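Meenakshi Murthy has hung fake windows in 34 rooms, and she still gets giddy when the fabric drops and the wall disappears. "You know it's a sheet," she says. "You can see it's a sheet! And your shoulders come down anyway."

She started Pundunside after a winter in a basement office in Eder, where the closest thing to a view was a fire extinguisher. A friend lent her a printed backdrop left over from a school play. She pinned it up as a joke and kept it for 3 years.

Now she takes the photographs herself, mostly of real windows in old houses, and has them printed large on cloth. Her archive holds 3,346 shots, and she talks about them the way other people talk about their dogs. Trees are the favorite by a mile.

"People ask for the ocean, and then they live with the ocean for a month and call me back about trees," she says, laughing. "Leaves give you all those little bits of color. Green, yellow-green, that almost-lemon color when it's bright out."
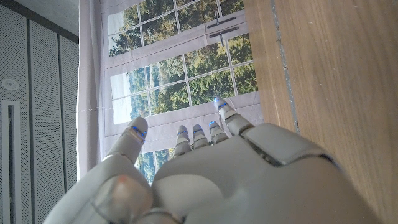

*Page last changed: 8 June 2019*

The white-framed window with the panes is a good one to start with, she says, and the pale border down the side helps it sit against a plain wall. I ask about the creases. Does she iron?

"I used to iron everything — hours of it, on the floor, on towels. Then I calmed down. Hang it, leave it alone, let the weight do some of the work. A few wrinkles are fine. Curtains have wrinkles!"

She is much stricter about height. The sill should land where a real sill would, and she'll rehang a sheet over a couple of inches. Lamps matter too, and she likes a daylight bulb off to one side, never pointed straight at the print.

Her biggest job so far was for Brunamico, a rehearsal space with no outside walls at all. She's back there in July with a new set, and she has already changed her mind twice about which trees to bring.

"Maples," she says as I'm packing up. "No, wait. Let me show you the birches."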